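Rechercher dans l'ouvrage Valider Effacer

Chapitre 2
Plier ce qui ne veut pas se plier : tailles élastiques, fronces et coutures

Par Ildikó Bakos
14/04/2019
Temps de lecture : 4 minutes

Une serviette est un rectangle, et tout le chapitre précédent reposait sur cette chance. On rabat un bord sur l'autre, les coins se rejoignent, le pli se place presque tout seul. Prenez maintenant un short, un pantalon de pyjama, un jupon -- la géométrie devient tout de suite plus intéressante ! Le tissu a des jambes, un entrejambe, une ceinture qui se rétracte, et chacune de ces parties tire de son côté. C'est un des moments du cours que je préfère, parce que les élèves y découvrent que leurs mains savent déjà beaucoup de choses.

Commençons par la taille élastique. Au repos, l'élastique ramène à lui une longueur de tissu bien plus grande que la sienne : ce sont les fronces, ces petits plis verticaux serrés les uns contre les autres. Étirez la ceinture à fond et les fronces disparaissent ; lâchez, elles reviennent, mais pas toujours à la même place. Un vêtement froncé n'a donc pas de largeur fixe. À l'atelier de Lollham, où j'ai enseigné le soin du linge pendant des années, nous demandions aux débutants de mesurer la même ceinture à tour de rôle, et les résultats ne concordaient jamais. Quelle joie de les voir recommencer, persuadés que le voisin avait triché !

La bonne référence, pour ce type de pièce, est la couture. Les coutures de côté et la couture d'entrejambe ont été tracées par quelqu'un, elles ont une longueur stable et se sentent sous les doigts, même à travers deux épaisseurs. On étale d'abord le vêtement, ceinture vers le haut, puis on cherche ces lignes avant de toucher à quoi que ce soit d'autre. Tatu Ndung'u, qui a relu ces pages avec une patience admirable, appelle cela « lire la carte ». L'expression est restée dans nos cours.

Vient ensuite la surface de travail. Une table lisse laisse glisser le coton, et c'est souvent un avantage : on peut faire pivoter toute la pièce d'un seul geste. Une table nappée le retient, ce qui aide pour les tissus très légers. Dans les deux cas, il faut de la place pour poser les avant-bras.

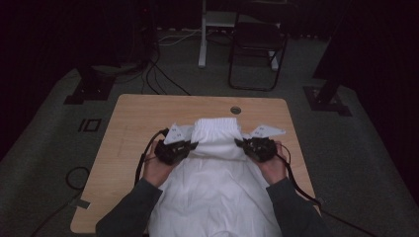

Le rabat du haut demande deux prises, une de chaque côté de la ceinture, et un mouvement commun. Si une main part avant l'autre, le tissu se met en biais et le pli descend de travers jusqu'au bas des jambes. On soulève peu, on ramène la partie haute sur elle-même, on repose. Les faux plis qui restent dessous se chassent ensuite du plat de la main, du centre vers les bords -- sans appuyer sur l'élastique, qui n'a aucune envie d'être plat et qu'il vaut mieux laisser tranquille.

Pour les exercices qui suivent, choisissez un bas de coton à taille élastique, de préférence clair : les ombres des plis s'y voient mieux. Gardez la même pièce jusqu'à la fin du chapitre. Vous la plierez d'abord en long, couture de côté contre couture de côté, puis en travers, et vous noterez dans votre cahier l'endroit où l'épaisseur devient gênante. Les pièces doublées et les ceintures à cordon sont traitées à la section 2.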